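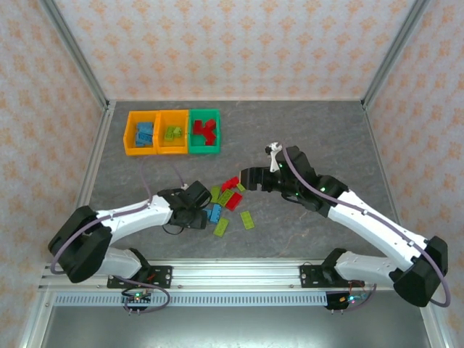

Building bricks sorted by color into orange and green bins.

Plamberg Toy Library Adopts Color Bins for Building Bricks

The Plamberg Toy Library has revised the way its building bricks are stored, lent and returned. The new arrangement applies to all brick sets borrowed from the main collection and has been in effect at both service desks since the start of the month. Members are asked to read the guidance in this item before their next visit.

Under the former system, bricks were kept in deep mixed tubs and lent by weight. Families reported that children spent much of their play time searching for a particular color, and staff found it difficult to establish whether a returned set was complete. A review of the collection was opened in August by Margarida Correia, Collections Manager, and its recommendations were accepted in full.

Bricks are now separated by color and placed in small rectangular bins. Blue, light green and red bricks each have a bin of their own, and the bins stand side by side, edge to edge, so that a child can see every color at once and reach it without tipping anything out. The color of a bin does not indicate the color of its contents. Members should go by the bricks already inside it when putting pieces away.

"A small bin is easier for a young child to manage than a large tub, and it is easier to put back," said Ms. Correia. "We would ask parents to let children do the sorting themselves, even when it takes a little longer."

The following terms now apply to brick loans:

Each household may borrow up to 4 bins at one time.
The loan period is 3 weeks and may be renewed once, provided no other member has requested the set.
Bricks should be returned sorted. Members who are short of time may sort them at the table beside the returns desk.
Bricks that are cracked or chewed should be handed to staff separately and should not be put back in the bin.
No charge is made for the loss of single pieces.

The library has also prepared 46 sets for use by schools and childcare centers. These are issued on a term basis and must be reserved in writing. Requests are handled by Masaru Tanabe, Schools Liaison Officer, who can advise on suitable sets for each age group.

Donations of clean building bricks remain welcome, particularly in light green, which is in short supply. Items should be left at the main desk during opening hours. Mixed bags are accepted, and donors do not need to sort them beforehand. Instruction booklets and boxes cannot be taken at present.

Printed copies of the revised loan terms are available at both desks.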